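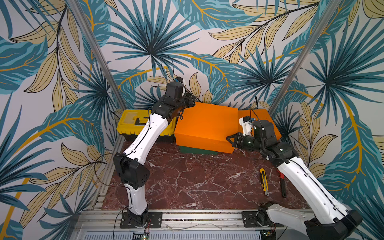
Attachment 1: palm leaf pattern, back wall and both sides

Hanging and cleaning paper in a three-sided alcove – pattern drop, inside corners, paste

hgeddes
Member, Wall Coverings

Large-scale leaf paper as in the attachment, teal and beige on off-white. I have 5 rolls of the same kind of thing for an alcove off my kitchen: one back wall, two returns, two inside corners. Non-woven backing, half-drop match.

Questions:

Where do I start the first drop? The roll insert says a plumb line one roll width from a corner. The shop told me to center a motif on the back wall and work outward.

Do I wrap the inside corners or cut and overlap? The left corner is out of plumb by 3/8 inch over the height. The right one is fine.

Walls are old gypsum plaster, painted with flat latex at some point before I moved in. Stita primer is what the shop carries. Is that enough or do I need to size as well?

Heather Geddes

plumbbob_38
Senior member

Center the motif. With a small repeat it makes no difference, but with a fan palm that size an off-center start is visible from across the room. Mark the center of the back wall, then hold a cut length dry against it and decide whether the motif or the seam goes on the line. Pick whichever leaves you more than half a width at each corner.

Cut and overlap both corners. Measure from the edge of the last full drop to the corner at top, middle and bottom. Take the largest of the three, add 1/2 inch, cut the strip to that. Hang it so the 1/2 inch turns onto the return. Snap a new plumb line on the return and hang the offcut to the line, lapping over the turn. You lose a sliver of pattern in the corner. On a leaf print you will not find it again a week later.

dryfit
Member

Disagree on overlapping non-woven. The lap telegraphs, more so with a vinyl face, and ordinary paste does not hold vinyl to vinyl. Double-cut instead. Turn 1 inch, lap the next piece, put a straightedge in the corner and cut through both layers with a new blade. Peel the waste from under, roll the seam. Change the blade for every corner.

plumbbob_38
Senior member

Double-cutting over old plaster scores the plaster. Then the seam opens along the score when the heat comes on in the fall. I have repaired enough of these. If the face is vinyl, use a lap adhesive and the lap will stay put.

dryfit
Member

Then put a strip of polyester backing under the cut. It is sold for exactly this purpose. The knife goes through the paper and stops at the strip. Pull the strip out afterward.

plumbbob_38
Senior member

Fair on the strip. I still would not hand that job to someone on her first alcove.

munro_street
New member

On primer: test the latex first. Wet a sponge, hold it on the wall for a minute, rub. If color comes off, the paint is chalking and needs a penetrating sealer under anything else. If it stays clean, one coat of an acrylic wallcovering primer is sufficient. Sizing over that is redundant and can make the paste slide.

I used Stita in a hallway. It was fine. Recoat time on the can was 4 hours and I would leave it overnight if the room is cold.

hgeddes
Member, Wall Coverings

Sponge test done, three places. Clean on the back wall and the right return. The left return left a faint gray on the sponge, low down, near the old radiator pipe.

Face is vinyl according to the insert, which I should have put in the first post.

Also, does the half-drop mean I waste half a repeat on every second strip? I get 3 usable lengths per roll if I cut carelessly and I would like to do better.

munro_street
New member

Gray low down near a pipe is usually dirt. Wash that section with a mild detergent, rinse twice, let it dry for a day, test again. Seal it only if it still marks.

plumbbob_38
Senior member

Cut from two rolls alternately. Roll A gives you strips 1, 3, 5. Roll B gives you 2, 4, 6. Trim half a repeat off the top of roll B once, at the start, and after that each roll only loses the difference between your wall height and the next full repeat. Number the backs in pencil and draw an arrow for up. Leaf prints look plausible upside down and people do hang them that way.

Check the batch numbers before cutting anything.

relex_tom
Member

Different subject but same alcove: has anyone kept vinyl paper behind a work surface for any length of time? Mine is behind a counter and the bottom 5 inches has lifted. Paste was a premixed tub from Fikurley.

dryfit
Member

Premixed tub is rarely the fault. Water gets in at the bottom edge. Dry it out, reglue with vinyl-to-vinyl, then run a thin bead of clear paintable caulk where the paper meets the counter – not silicone, you will never get paste to stick there again.

relex_tom
Member

The edge was never caulked. Will try that.

hgeddes
Member, Wall Coverings

Second sponge test on the left return is clean after washing. Primer goes on tomorrow. I am centering the motif, turning 1/2 inch and lapping with the vinyl adhesive on the left corner, and double-cutting the right one over a backing strip. I will post how each corner looks in June, once the heating has been off for a while.

plumbbob_38
Senior member

Do the right corner first.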